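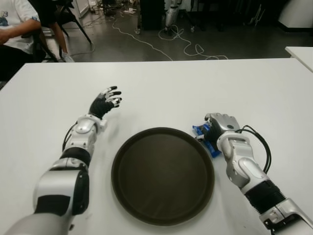
Dear Laimutė,

You asked for something short and readable this time, so I'm leaving the tables for the appendix and just telling you how August went. Mostly well! One bit went badly and I'll get to that.

The big item is that the new planner is in. Up to July we had Riltby working out the path for each arm on its own and then a second pass checking whether the two were going to hit each other. It worked, but when the check failed it threw the whole plan away and started again, and you could watch both arms just hang there thinking. Riltby now plans the pair together from the start. The slowest plans used to take 733 milliseconds and the same ones now come out in 285, on the same computer, with nothing else changed. I'm very pleased with that (and a bit cross that we didn't do it in spring, when Mockus first suggested it).

The tray task is our main test for it. One hand picks up a packet and puts it in the round tray while the other stays out of the way, or comes in to help if the packet is a long one. Shiny packets are still the hard case. The depth reading breaks up wherever the wrapping creases, so the software sees a packet with holes in it and sometimes picks a grasp right on the edge of a hole. Osten, our perception module, now fills those gaps from the colour image before it suggests a grasp. We ran 200 picks with the old version and 200 with the new one, and dropped packets are well down. The full results are in the appendix, split by packet type, and you'll see that the clear ones have barely moved. I don't have a good answer for clear wrapping yet. I have two half answers and would like to try both before I say more.

Dark trays gave us some bother too. Osten kept reading the reflection inside the rim as a small pale object and planning politely around it, so packets were being put down off to one side. We fixed it by fitting the rim first and then ignoring anything inside that has no height. It took an afternoon, after a week of blaming the wrong thing.

Now the bad bit. The finger control update is late. The plan was to have the hand close until it feels enough push back and then stop, with the limit set for each type of packet. The stopping part is fine. The trouble is that the readings drift as the hands warm up, so a limit that's right at nine in the morning is too gentle by the middle of the afternoon. We tried zeroing the readings before every grasp, and that helps, but it adds a pause which eats up part of what we gained from the planner. Mockus is working on a version that zeroes while the arm is on its way over. I had promised you this for the end of the month and I now think it needs another 6 weeks. I'd rather tell you that now than in the next report.

A smaller thing, but one I use every day: the replay tool is finished. Every run gets saved with what the cameras saw, what the planner wanted and what the joints did, and you can drag a slider back and forth through all three together. Half the bugs above were found that way. Skosov have asked if they can have a copy and I've said yes in principle, but could you check that the grant terms are happy with it? I couldn't make sense of the section on sharing.

On money we're under on equipment and slightly over on hours, for the reason you'd guess from the finger business. I'd like to move some from one to the other and have put the form in with this.

Next up is the long packets with both hands, then running the planner while a person reaches across the table. If you'd like to come and see it, any day but Sunday is fine, and mornings are best while the readings still behave.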